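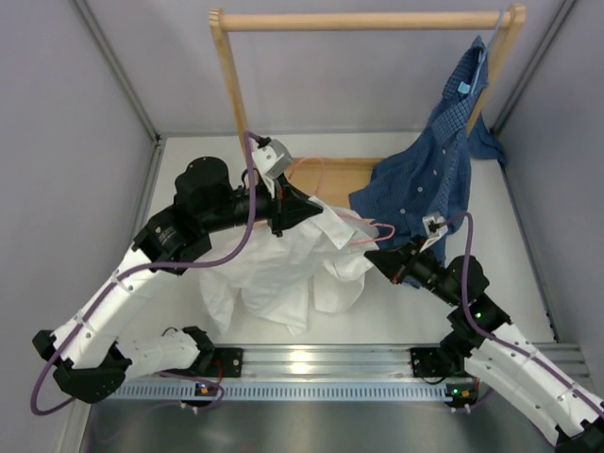 Sollero Freestanding Clothes Rack: Four Months in a Room With No Closet

June 8, 2018
By the Small Rooms desk
34 shares | 8 comments

My bedroom has no closet. The house was built before anyone thought a back bedroom needed one, and the wardrobe that came with it would not go around the turn in the stairs when I had the floor redone. I bought the Sollero rack in February as a stopgap and have used it every day.

It comes flat in one long box. Inside are two side posts, a round top rail, a bottom plank, a bag of bolts and a hex key. The instructions are one sheet with drawings and no words. I had it together in under half an hour, working alone. The only hard part was getting the second post onto the rail while the first one leaned on the bed.

There are 8 bolts. Tighten them all by hand first, then go around with the key. I did it the other way and had to back two of them out to get the plank to sit level. They needed another turn after the first week and have stayed put.

The wood is light and plainly finished. Mine had one rough spot on the underside of the rail, which I sanded. Plastic hangers slide well on it. Wire ones drag a little and have left faint marks.

I keep shirts, two jackets and a winter coat on it. With the coat in the middle the rail does not bow. With the coat at one end the whole thing leans if you bump it, so heavy items go in the center. On carpet it wobbles more than on bare floor. I would not put it in a child's room.

Height is the main complaint. Shirts are fine, but a long dress or a full-length coat touches the plank. The plank itself is good for shoes, though it collects dust fast and you have to move everything to wipe it.

I also looked at the Kotine, which is metal and has wheels. It costs less and rolls easily, but the one in the store had a rail that turned in its sockets when I pulled on it. The Rainer has a second rail and is much wider. It would have blocked my window.

As for looks, everything you own is on show. I fold more than I used to, and I gave away a bag of shirts I was tired of seeing.

I would buy it again for a guest room or a small apartment. For a full wardrobe you will need two, or a dresser to go with it.

Comments

gatepost: Does the rail come off easily for moving? We are in a rental and move every year.

Small Rooms desk: Yes, two bolts at each end. Keep the key.

mbl_77: Had the Rainer for a while. Solid, but it takes up a whole wall.

plumtree: Mine came with one bolt short. They mailed one out, no charge.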